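Drustel Open Day

The Drustel Open Day is a yearly public demonstration of robot arms held at the Drustel workshop in Arroyo. It is run by Brelatell, a firm that builds and programs arms for small manufacturers. The event was first held in October as an evening for local suppliers and was later opened to the public.

Format

Visitors are admitted in groups of up to 18. Each group spends 59 minutes in the building, starting with a short talk on safety and ending at the demonstration area. Staff run the arms by hand control first and then let them repeat a recorded task. Visitors may ask for a task to be stopped and run again at a lower speed.

The main demonstration uses Fadora, a control program written by Brelatell. It covers reaching, picking up and setting down parts, and moving between work positions with the gripper empty. Many of the arms carry a small camera near the gripper, and its view is shown on a screen beside the work area. At full speed the background in this view is often blurred, while the gripper fingers stay fairly sharp as they travel with the camera.

Attendance

The most recent open day drew 148 visitors. Entry is free, but places must be booked. Children under 12 must come with an adult, and bags are left at the front desk.

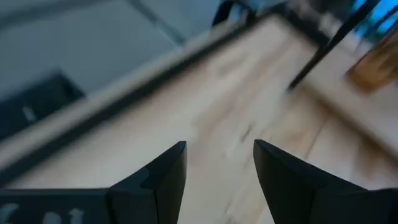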